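Moseo Planner 2 review - good solver, annoying everything else

Been on this since September, mostly for grasp planning in sim before anything touches hardware. Short version: keeping it, 4 stars, read the gripes first.

Install. Fine on my machine, a mess on Mebrat's. She had an old Urquijo plugin on the path and the installer quietly picked that up. No warning. Lost most of a Wednesday. Clean environment, then it went in first try.

The planner itself is why you buy it. Ran 3,000 random start poses overnight on the cylinder task, default settings, and 667 came back with no path. Sounds bad. Most of those had the start pose already in collision, which the tool should catch and doesnt. Anselmo wrote a pre-check in an afternoon and the log got a lot shorter.

Collision meshes - watch these. Default hull on a curled hand is way too fat, it fills in the gaps between fingers and then tells you everything is touching everything. Switch to convex pieces per link. Slower to load, worth it.

Viewer is decent. Shadows, wood grain, shiny tabletop, all there without me touching a setting. Orbit control is backwards from Mitcombe and I still get it wrong.

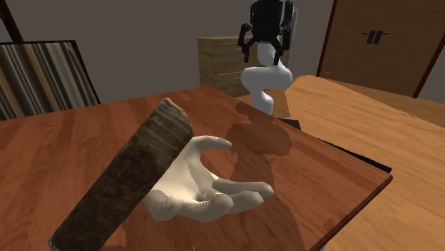 Can you swap grippers without rebuilding the whole scene?

Only if both models use the same mount name. Match those in the robot file, reload the robot, and the furniture and objects stay put. Different mount names and it drops the attachment, so you're placing things by hand again.

Scripting is Python and mostly sane. Units are not. Meters in the scene file, millimeters in the grasp file, and the docs mention it once, on page 5 of the release notes. Teh error you get is "target unreachable". Thanks.

Support: Ramiro Collado answered me the next morning with a patch that worked. Good guy. The forum is dead.

Compared to Fanthorpe - faster on tight spaces, worse docs, no undo in the scene editor. No undo! Save often.

Would buy again. Wait for the next point release if you need two arms, that part still crashes on me.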